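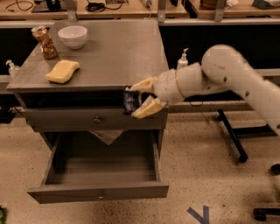 You're going to hate the opener, my sister told me on the train to Drollau, and you're going to say so for a week. She had two tickets for Zenska at the Plividlow and I was the backup plan after her date got the flu.

3 min read

I'd never been to the Plividlow before (it holds 424 people, and every one of them was standing on my left foot). The opener was one guy with an accordion and a loop pedal. He played for 45 minutes and I loved him! I bought the tape. I don't own a tape player.
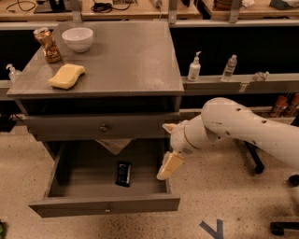 Was he always that quiet between songs, a woman at the merch table wanted to know, and I said I had no idea, I'd been a fan for less than an hour. She bought a tape too.

Then Zenska came on and the power went out four songs in. Everything went, the amps, the bar fridge, the little green sign over the stairs.

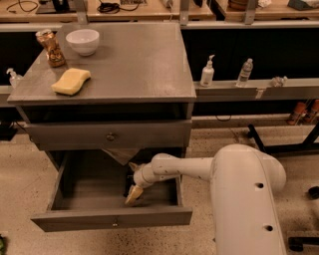
So we all stood there in the dark, and my sister grabbed my sleeve like she used to when we were kids, and somewhere near the back an accordion started up. No microphone, no pedal. Zenska's singer found the tune by the second verse and just went with it.

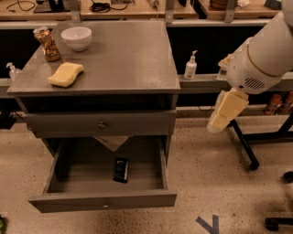 I don't know how long it lasted. We missed the last train and ate fries on the station steps until the first one came, and my sister kept humming the accordion part, a little flat, with her shoes off.

© Bhatt Stories | Contact | Back to top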